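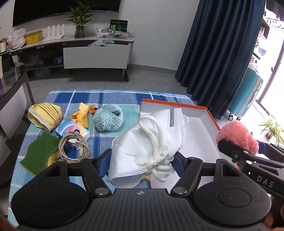

White face mask between the gripper fingers.

Kulgate Folklore Archive: progress report to the Wiegand Fund
Jun 19, 2022

Dear Hayley Tindall,

You asked for a report that was shorter than the last one and contained fewer footnotes. I have managed both, although Elfriede Mühlbauer would like it known that she wrote the footnotes and that they were good.

The grant was to collect, transcribe and put online the ghost stories of the Kulgate valley before the people who tell them stop telling them. We promised you 3,000 indexed accounts by the end of the second year. We have 3,900 on paper and tape, and nearly 300 of those still have no place name attached beyond "up by the mill." There were several mills.

Transcription is on schedule. Fares Yammine has finished the Pruvham tapes, which were recorded in a kitchen with a very confident parrot. We have decided to leave the parrot in. Its remarks are marked in brackets, and one of them has already been cited by a visiting student as evidence of a second presence in the room. We have written to the student.

The website is behind. Deltska, the firm building the search page, delivered a version in which every haunting was sorted by the first letter of the first word, so that most of the valley's dead ended up under T for "The." A corrected version is in testing. Searching by village works. Searching by type of apparition works if you ask for "lady" and falls over if you ask for "hound." Deltska has not charged us for the second round, and I have not asked why.

Interviews went better than planned. Lieselotte Engelhardt visited the upper farms and came back with the long version of the bell ringer story, which contradicts the short version in almost every detail, including who was dead. Both are in the archive. We had some trouble with consent forms, as two families were happy to share a ghost but wanted it listed without the address of the house, which is for sale. I think that is fair and have changed the form.

Money. Travel is under budget, mainly through Lieselotte's habit of being given lunch. Tape repair is over. Three reels from the old radio collection had stuck together and went to a specialist, whose invoice is attached and should be read sitting down. I would like to move the unspent travel money across to cover it, if the fund allows this.

Still to do before the next report:
- place names for the mill stories
- the hound problem
- a decision on the disputed chapel photographs, which Elfriede thinks are fog and I think are a thumb

I will be at my desk through the end of the month if you have questions about any of this, apart from the footnotes.

Sieglinde Baumgart
Project lead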